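Budget for a small arm and a tabletop of props: what am I forgetting?
Posted in Equipment & Planning

I finally have the go-ahead to set up our own pick-and-place table at the Clallbridge makerspace, and I'm thrilled! We want kitchen items, one arm, and more than one camera angle. Our total is $1191, not counting the arm itself. The kind of work we'd be doing:
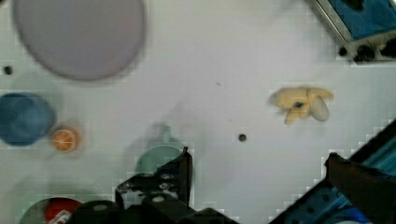
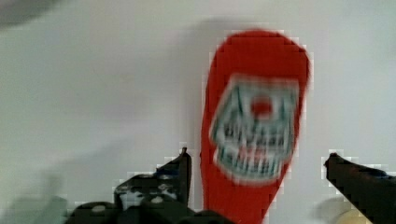
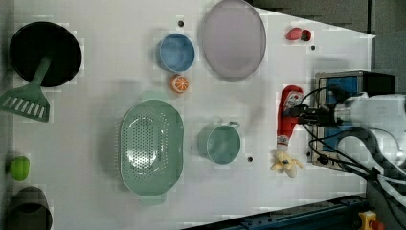
Two views from the gripper, then one from overhead.

I'm torn between spending on cameras or on spare parts. Would love to hear how you split it up!
Posted by Hevumeck, December 18, 2020

Omach
Fun project! Put spares first. Look at the scuffs on the gripper finger in your first shot, next to the mint-green cup. I'd order a second set of fingers with the arm, so you pay shipping once. Props are the cheap part (I spent $100 and still had change), and toy food is great because you can drop it all day long. Get a few rigid things too, like plates and cups, and something soft. Also, keep 14 percent of the total back for cables and clamps. You'll use it, trust me!

Dissanayake
lighting!! get lights before a fancier camera

Table_for_5
Agree on the lights. Your second shot has a lot of blur on the red bottle, and more light lets you use a shorter exposure. I'd love to know what tabletop you end up with. We bought ours in September and I wish we'd measured the overhead mount first, it didn't fit and we had to buy a taller one.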